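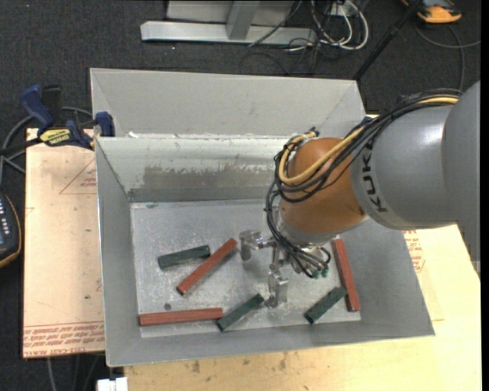 ## Things I have learned from packing a two-bedroom apartment (a thread)

**1/** The moving company is called Balurier and their website promises a "calm relocation." I have now been on hold with Balurier long enough to learn the saxophone part.

**2/** Their online calculator asked me to estimate my belongings in pounds. I typed 1,161 because it sounded like a number a person would get from weighing things. The quote came back in four seconds. Nobody in this transaction is trying very hard.

**3/** Started with the kitchen. I own 3 colanders. I have made pasta maybe twice since September.

**4/** The tape gun has two settings: won't stick to the box, and sticks to me.

**5/** I labeled the first box KITCHEN, PLATES. By late afternoon I was labeling boxes KITCHEN-ISH. The last one before dinner says OBJECTS.

**6/** Dinner was crackers, eaten off the lid of OBJECTS. The plates are in KITCHEN, PLATES, under four other boxes.

**7/** Found the warranty card for a Fimell toaster I gave away two apartments ago. I moved that card twice. Paid people to carry it up stairs.

**8/** Books. Every guide says to put books in small boxes. I read this after filling a large one. It lives in the hallway now and the next tenant can think of it as a bench.

**9/** Nearly 61 hangers in the bedroom closet and I wear the same gray sweatshirt. The hangers are coming with me. Don't ask.

**10/** Balurier called back! They can come between 7 a.m. and 5 p.m., which I would describe as "the day."

**11/** They also wanted to know if the new building in Plavoven has an elevator. It does. I have ridden in it. It holds one adult and a feeling of regret, so the couch is going to be a conversation.

**12/** 11:40 p.m. Bathroom is done. My toothbrush is in one of six boxes, all marked BATHROOM, all taped like evidence.

**13/** Found the toothbrush. It was in OBJECTS.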